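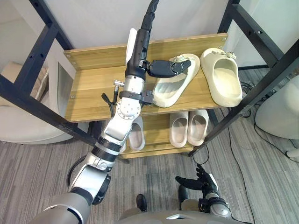
County health numbers: flu season so far

Plorkstead_Pam
1/24/26
The new county dashboard is up and I've been glued to it all morning! 2,811 confirmed flu cases since the season started, and 1,604 of those are on the Wenow side. I love that they finally split it by town, we've been asking for that forever. 18 people in the hospital right now, which is down from the last update. Go look at the age chart too, it's so much better than the old PDF.

marshwalker
Confirmed is the key word there. My whole house was sick for a week and not one of us got tested. You can't compare towns on confirmed cases when Wenow has the walk-in clinic and Oltitz has a pharmacy that closes at five.

Plorkstead_Pam
Fair point!! But the trend still tells you something if testing stays steady, and they post the number of tests right under the case count (scroll down, it's easy to miss).

oltitz_dad
Testing hasn't stayed steady though. The school sent kits home after break. Of course the numbers jumped.

tidechart
Home kits don't go into the county count, only lab results do. It's in the notes at the bottom of the page. I'd watch the hospital number, it doesn't depend on who felt like getting swabbed.

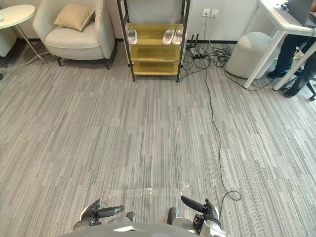 Striped carpet, office-style room

oltitz_dad
Okay, didn't know that about the kits. I still think the town split makes Wenow look worse than it is.

quietporch
Does anyone know if the Alexiou Center is still giving shots? My mom is 81 and keeps putting it off.

Plorkstead_Pam
Yes! They did 213 at the last clinic and they're still taking walk-ins. Bring her insurance card and go early, the parking lot is tiny.

marshwalker
Is it even worth it this late?

tidechart
Flu can hang around well into spring, so I'd say yes. She could call her doctor and ask.

quietporch
Calling them this afternoon, thanks all. Does the dashboard run all year or does it shut down in June like the old one?

Plorkstead_Pam
All year this time, and they're adding RSV next!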